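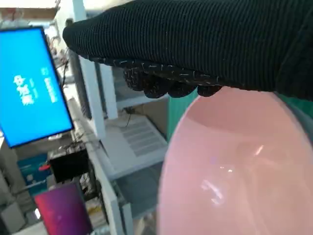 Crescencio Tejada's objection, when he read the draft of these slides, was that 50 good episodes per object should be enough and everything past that is paying people to be bored. I'll come back to that after the numbers. Leave it hanging for now.

SLIDE 2. What we collect

One task family: grasp a container at the rim, lift, move, set down. Wrist camera view stays on screen while I talk. Point out the fingertips over the rim of the pink bowl. The policy gets this view at every step, so whatever the hand hides from the camera is hidden from the policy too.

Total in the Nirari set: 1,057 episodes. An episode runs from the start tone to the operator's release pedal. Aborted runs are kept and labeled. They are not in the 1,057.

SLIDE 3. Why a bowl

Rim is curved, so the approach angle changes with where you grab. Glossy inner surface throws highlights that move with the wrist. Early checkpoints followed the highlights instead of the rim — show the Oberholzer plot, left panel only. Skip the right panel unless asked.

SLIDE 4. Background

We did not clear the bench. Shelving, monitor, cables all stay in view. At Tarkdale we trained on a clean gray backdrop and the policy failed the first time we moved the arm to another room. At Hisisberg we left the clutter in and changed the layout between sessions. Say "changed," not "randomized." An operator moved things by hand and no seed was involved.

Screens are a separate problem. A bright blue monitor takes up a lot of the view and pulls the auto exposure. Exposure is now locked at session start.

SLIDE 5. Operators

23 operators. Each did a practice block that we threw out. Grasp style differs more between operators than between objects, and the split has to respect that: hold out whole operators, never single episodes. We got this wrong in the first release. Validation looked great and meant nothing.

SLIDE 6. Back to the objection

With one operator, Crescencio is right. The curve flattens near 50. With mixed operators it keeps climbing past that. My reading is that the extra episodes buy approach angles — I can't separate that from lighting yet. Admit this before someone raises it.

SLIDE 7. Labels

2 annotators per episode, contact frame marked independently. Disagreements go back to both. Worst case is rim contact, where the hand covers the point of contact. Pause here for questions, then the Nirari demo if the projector holds up.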